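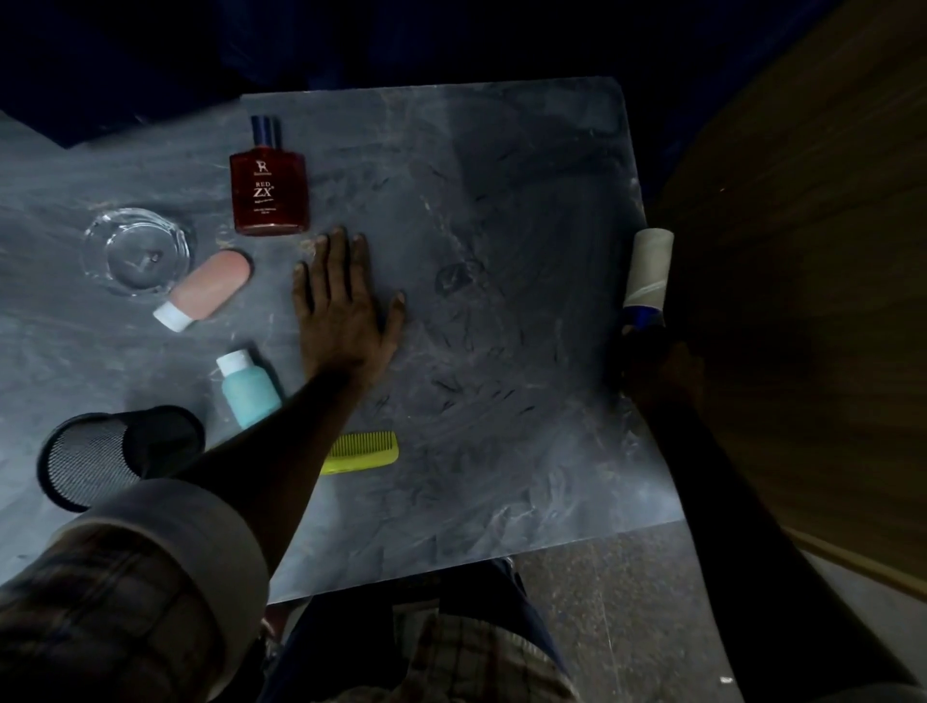
Palto Opens Its Doors to a Neighborhood Full of Languages

The Jirner project has found a permanent home in Palto, and what a welcome it got! Over 300 residents came through the old Acheampong Hall for the opening, many of them with children, grandparents and covered dishes in tow, and the greetings at the door could be heard in a different language every few steps.

Jirner began in January as an evening conversation circle in the Dallel district, where families from many parts of the world live on the same few streets. The idea was simple. Neighbors sat down in pairs, taught each other a handful of everyday phrases, and then ate together. By spring the circle had outgrown its room above the Dallel bakery, and the town offered the hall on a long lease.

The new center now offers conversation evenings in 20 languages, all of them free. Beginners are very welcome, and so are people who grew up hearing a language at home and would love to speak it with more confidence. On opening day the beginners' table stayed full from morning until the lights went down, and a group of teenagers ran a pronunciation contest that had their own parents laughing hard enough to lose.
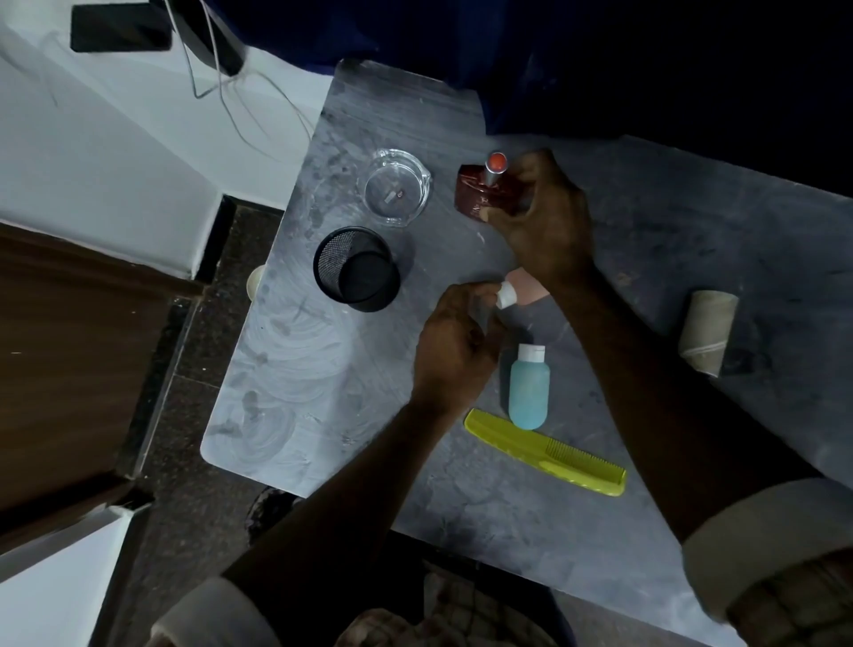
A perfume bottle in one hand and a small white cap in the other.

Food, as always, did a lot of the talking. Long tables ran the length of the hall with flatbreads, rice dishes, dumplings, pickles and more sweets than anyone could sensibly try (plenty of people gave it a good go). Recipe cards were laid out beside many of the plates, and the center plans to gather them into a booklet, with each recipe printed in the cook's own language and in English.

The biggest crowd of the afternoon gathered for the story wall. Residents have been recording short memories for it since the first months of the project: a first winter in Palto, a wedding in two faiths, a bus driver who learned to say good morning six ways. The collection stands at 201 recordings, and visitors can listen to any of them on headphones in the side room. Several faith groups in the town have also agreed to share a calendar of their holidays there, so that neighbors know when to drop by with good wishes.
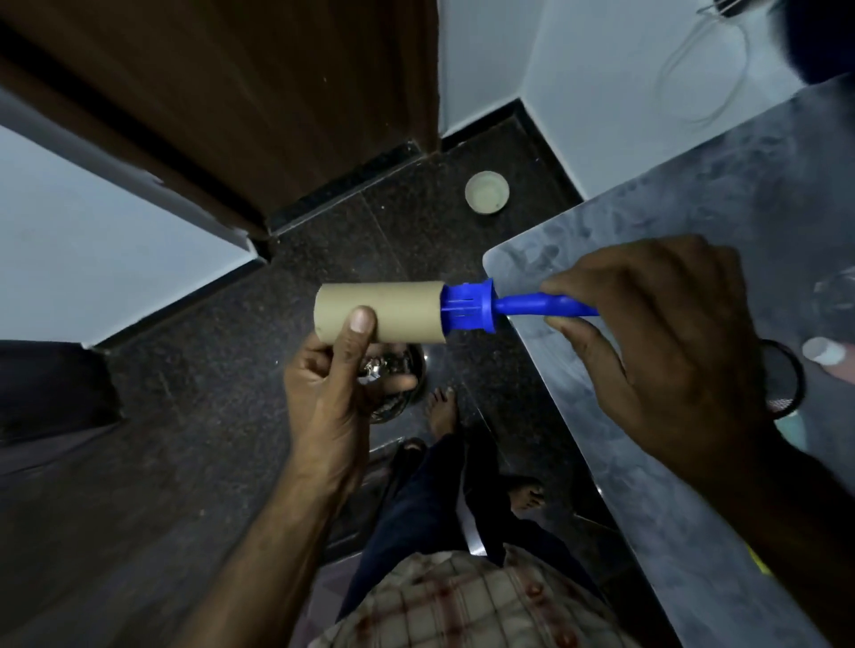 What's Coming Up

Sign-up for the fall program opens in September 2021. Alongside the conversation evenings there will be a mixed choir, a storytelling hour for children under eight and a monthly supper hosted by a different street each time, with Dallel's Mill Lane going first. The center is also looking for more speakers to lead evening tables, and no teaching experience is needed. Forms are available at the front desk of Acheampong Hall and at the Palto library.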